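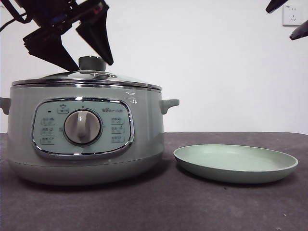 Tunusard Bench Practice Pack, second edition: review

July
By Tullio Galli

Print this page | E-mail this article

Most written rules for robot arms assume a fence, a gate and a machine that does one job all day. A pair of arms working over a tabletop with kitchen goods doesn't fit that very well. The Tunusard pack is written for this smaller kind of setup. It costs $80 and comes as a ring binder, a set of wipe-clean cards and a pad of sign-off sheets. We have used it at Kornutcombe long enough to log 2,845 runs under its rules, most of them with cookers, plates, cups and jars.

What it covers

The binder has four parts: setting up the table, choosing and checking objects, running the arms, and what to do after a stop. The setup part is the best. It asks for one sheet per table layout, showing where each object starts, where each arm parks, and which arm is allowed to move first. With a multi-cooker on the left of the table and a plate on the right, the sheet takes a few minutes to fill in. Changing the start position of either one means a new sheet. People complained about that in the first week and then stopped.

The object rules are short. Anything heavier than 500 grams gets its own line, with the grip points written down. A cooker with a side handle and a lid knob counts as two separate grip tasks, and the pack wants them tested one at a time before they are joined. Glass lids are treated as breakable even when the task doesn't call for lifting them. If the finger tips have to pass close over glass, the sheet must give a clearance height and the arm must be slowed for that stretch.

Electrical goods

This section has been rewritten from the first edition and needed it. The old text said to "take care" with appliances and left it there. Now the rule is that an appliance is unplugged unless the task needs power, and the person running the session checks it before the arms are enabled. If power is needed, the cord has to be routed outside the reach of both arms and marked on the layout sheet. Where there is a wall outlet behind the table, that goes on the sheet too, with its height above the tabletop.

I would have liked more on steam and hot surfaces. There is half a page, and it mostly tells you to use empty pots where you can. That is fine for practice with lids and dials. It doesn't help much if you plan to cook.

Two arms over one table

The pack's main rule is that only one arm may be inside the shared zone unless the task has been passed for both. Passing a task takes 30 clean runs at reduced speed, signed by the operator. Any contact between the arms sets the count back to zero. This is strict. We found it reasonable for handing over and for lid work, and too slow for simple jobs where the second arm only holds something steady.

Parking is handled better. Both arms must be able to rest clear of the table's work area, and the person setting out the objects must be able to reach them without putting a hand under a gripper. Two of our tables at Badcombe failed that check and had to be rearranged.

The cards and sheets

The cards are thick and wipe clean. The print on the stop card is large enough to read from across the room. The sign-off sheets are poor. The boxes are too small for a name and a time, and the pad comes apart once you are halfway through it. We now print our own.

Compared with the Orlandini guide

The Orlandini guide is cheaper and easier to read, but it is general advice with few limits you can check. If an auditor or a customer asks how you decide that a task is safe to run, the Tunusard sheets give you something to show. The Orlandini guide is better for training new staff on their first Monday. We kept both.

Verdict

Worth the money for any group running one or two arms over household objects. Buy the binder and cards, and skip the refill pads. Groups working with heat or liquids will need to write their own pages for those.

Related items
Orlandini guide to small robot cells: review
How we label our tables at Badcombe
Gripper finger checks: weekly or daily?
Keeping layout sheets up to date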